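The bottom of the bin

Monday, 7 a.m., and Soledad Tejada is already elbow deep in somebody's leftovers. Cups, blocks, balls, bits of things that used to belong to other things. The sorting shed at Gremcombe takes in the odds and ends that op shops can't shift, and most of it comes off the truck in boxes marked MISC. Misc is her favourite word. She's painted it over the kettle.

The shed opened in July with one bench and a borrowed trolley. Now it's up to 1,000 items a week, sorted by colour first, then by what the thing might be good for. Kinders get the blocks. Theatre groups want anything see-through. Balls go to whoever asks, usually a dog club out past Varkemlow.

Tejada likes metal bins. Plastic ones go brittle in the heat and they hide the small stuff in the corners. Metal gets ugly but you can hose it, bang it, drag it over concrete. Scratches don't bother her. Small things do, they roll, they end up under the big things and then you've paid to cart them round for a month. 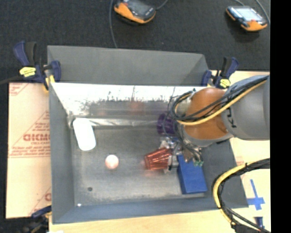
What do you do with a single cup that has lost its set?
Keep it with the other singles of the same colour. Three or four reds that don't match will still look like a set on a picnic rug, and they go out the door faster than one on its own.

Colour is an old argument in the shed. Bastian Buschmann, who came over from a flooring warehouse, wanted everything sorted by size. Big left, small right. They tried it for 11 days. "You couldn't find a thing," says Tejada. "You'd want a blue block and you'd be looking in with the doorstops." Buschmann still thinks it would of worked with better shelves.

He's won on labels though. Every tub has one now, black marker on masking tape, and the purple tub has two becuase the first was spelt wrong. Pinks and whites share. Clear coloured plastic gets its own shelf near the window so people can see the light through it.

Last count was 2,130 pieces on the floor, 935 of them waiting on a second look. Second look is Thursday arvo. Tea, biscuits, a lot of holding things up and asking what on earth. Anything still unclaimed goes back in the misc box and gets another run the week after.

Bring your own gloves. Parking round the back.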